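The Desk Toy Question

Every few months someone at Arum decides our work tables are too bare, and a parcel turns up. The March parcel was stress balls, most of which rolled under the radiator and stayed there. The latest comes from Skindgate, who sell "comfort objects for the modern desk", and the leaflet runs to 19 pages. I read it so you don't have to. It claims that having something soft within reach makes for calmer afternoons, and it backs this up with a survey of 43 people, all of them, as far as I can tell, Skindgate customers.

Chie Yagi is more generous than I am. She says a white table under bright lights is a miserable thing to look at for seven hours, and that anything brown and round on it helps. I'll give her the first part. The second I'm not sure about. I have sat near one of these things for a week and my afternoons were the same as ever - a bit slow after lunch, fine by four.

What I did notice is how much of the table stays clear when people only keep out the small thing they're working with. Gray sweater, something little and black in the fingertips, something that looks like a plush bun minding its own business toward the back. As table arrangements go, I have no complaint about that one.

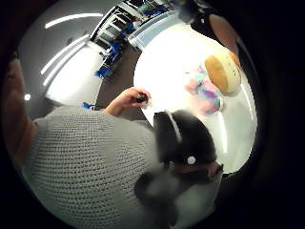

What it costs, and what I'd do instead

Skindgate wants us to sign up for the full range, 100 pieces to start. Jarlath Kavanagh has asked for a price and so far has been sent another leaflet. I would hold off. If you want something soft on your table, bring it from home, and take it back when it gets grubby. The washing instructions in the leaflet are one line long and say "surface clean", which in my experience means it never gets cleaned.

The lights are a better place to spend money. Two of the tables are hard on the eyes by mid-morning, and a dimmer would do more for us than any cushion. Jarlath has the form for that too, and it's a short one. Please put your table number on it.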